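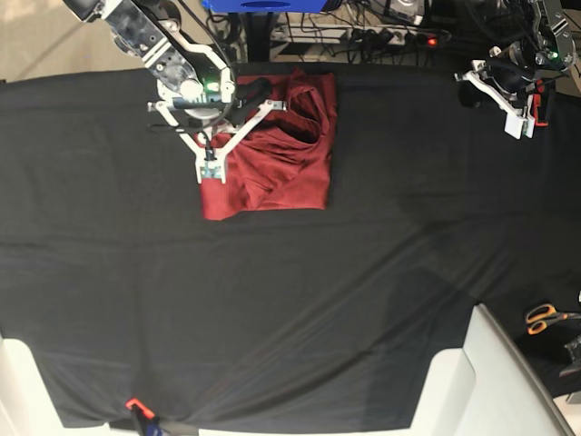

Section 3. Preparing the surface and folding a shirt

3.1 Scope

This section covers the folding of short-sleeved tops on a covered work surface, for storage in the Rurnia drawer unit. For trousers and bedding, see the sections that follow.

3.2 Covering the surface

1. Clear the work surface and wipe it down. Allow it to dry.
2. Lay the black cloth over the surface. It should reach close to the edges on all sides.
3. Smooth the cloth outwards from the middle with the flat of the hand.
4. Check for ridges. A ridge under the cloth will print through to a thin garment.

Note: Use a plain dark cloth. White lint shows up well against it and can be picked off before folding begins. Dark garments are harder to see at the edges, so extra light may be needed.

Caution: Do not fold on a cloth that hangs to floor level where people walk past.

3.3 Folding

1. Lay the shirt face down with the collar away from you.
2. Pull the side seams straight. Do not stretch the hem.
3. Fold one side in towards the middle, then lay the sleeve back on itself so that it stays within the new edge.
4. Repeat for the other side.
5. Bring the hem up to the collar. Press along the fold.
6. Turn the shirt over and square the corners.

Note: Fabrics with a sheen slide over one another. Hold the lower layer still with one hand at step 5.

3.4 Checking the fold

The finished shape is a rough rectangle. Small creases across the front are acceptable for drawer storage. Correct the following before putting the shirt away:

- Open gap between layers near a top corner. The sleeve has bunched. Open the last fold, flatten the sleeve and fold again.
- One bottom corner lower than the other. The hem was brought up at an angle. Repeat step 5.
- Top edge gathered. Draw the collar flat and press from the centre outwards.

Caution: Do not iron a folded shirt on the cloth. Dye may transfer.

3.5 Storage

Stand folded shirts on edge, with the last fold uppermost. Leave a gap of 2 cm at the front of the drawer. Shirts that will not stand need one further fold.

Text: Awuor Shemweta. Checked by Nadège Tanguy. Revised August 24, 2025.

208 shares | 2 comments

© Rurnia | Contact | Back to top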